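A pinça que aprendeu a desconfiar

Quando chego ao laboratório do projeto Skonerance, a meio de uma tarde de julho, Hawi Berhe está a discutir com um computador. O computador ganha. "Ele diz que o ficheiro não existe", explica ela, sem tirar os olhos do ecrã. "Fui eu que o criei há dez minutos. Mas sente-se, sente-se."

Berhe coordena há quase três anos um trabalho que, no pedido de financiamento, ocupava quatro páginas e que ela resume assim: ensinar um robô a saber quando não está a ver nada de jeito. As câmaras montadas no pulso são baratas, leves e, a poucos centímetros do objeto, bastante míopes. A maioria dos grupos trata isso como um defeito a corrigir. O dela resolveu medi-lo.

"A imagem desfocada também diz coisas", garante. "Diz que estamos perto. Diz de que cor é o mundo. Para fechar dois dedos em volta de um copo, às vezes chega."

O método, a que a equipa chama Cenotov (ninguém me soube dizer porquê, e perguntei a três pessoas), funciona por confissão. Antes de cada movimento, o modelo tem de atribuir uma nota à própria certeza. Se a nota for baixa, a pinça recua um pouco e olha outra vez. Os dados de treino vieram de 1.000 tentativas conduzidas à mão por operadores, das quais 506 sobreviveram à limpeza. As outras, diz Berhe, "eram sobretudo pessoas a aprender a usar o comando".
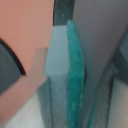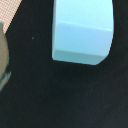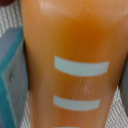
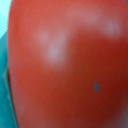

Desta Sisay, doutorando, foi um desses operadores e fala do assunto com a serenidade de quem já preencheu muitas folhas de cálculo. "Ao princípio eu escolhia sempre as imagens bonitas. A Hawi devolvia-mas. Queria as feias, e queria muitas." Pergunto-lhe se há um critério para o feio. Há, e tem um apêndice de seis páginas.

O resultado que os levou a escrever o artigo é modesto e eles fazem questão de que continue modesto. Em 161 tentativas de avaliação, com objetos que o modelo nunca tinha encontrado, a versão que hesita deixou cair menos coisas do que a versão que avança sempre. Também demorou mais. Numa das séries demorou tanto que Sisay foi almoçar e, ao voltar, encontrou o robô a reconsiderar um bloco.

"Sessenta segundos", corrige Berhe. "Pusemos um limite de 60 segundos. Depois disso tem de decidir, como toda a gente."

A comparação foi feita contra o Clodex, o controlador anterior do mesmo grupo, escrito em grande parte por Zinash Worku, que trabalha duas secretárias ao lado e ouve a nossa conversa com visível interesse. "O meu era rápido", diz ela. "Partia coisas, mas era rápido." Worku assina o novo artigo como segunda autora e foi quem descobriu o erro mais embaraçoso do projeto: durante semanas, o modelo dava notas altíssimas de certeza sempre que a imagem ficava dominada por uma só cor. Interpretava a falta de pormenor como falta de dúvida.

"Conheço colegas assim", comenta Berhe.

A correção passou por misturar, no treino, imagens de grande proximidade com a medição da força nos dedos, de modo que a certeza visual só contasse quando o tato concordava. Pergunto se isso não é apenas devolver o problema ao sensor de força. Ela pensa um bocado. "Em parte é. Está na secção das limitações. Quase ninguém lê a secção das limitações, mas está lá."

Há outras. Todos os ensaios foram feitos numa só bancada, com um só braço e com luz razoável. Objetos transparentes continuam a dar notas de certeza que Sisay classifica como "aleatórias, para ser simpático". E não se sabe ainda se a hesitação se transfere para outra pinça ou se terá de ser ensinada de novo, desde o princípio, com mais operadores e mais comandos.

Para o outono está prevista uma segunda ronda, num laboratório parceiro, o Mahrous, onde a bancada é outra e as câmaras são, segundo Berhe, "ainda piores, o que nos dá imensa alegria". O código será publicado com o artigo. Os dados também, incluindo as tentativas rejeitadas, numa pasta à parte. Sisay pediu que tirassem o nome dele dos ficheiros dessa pasta. O pedido está em análise.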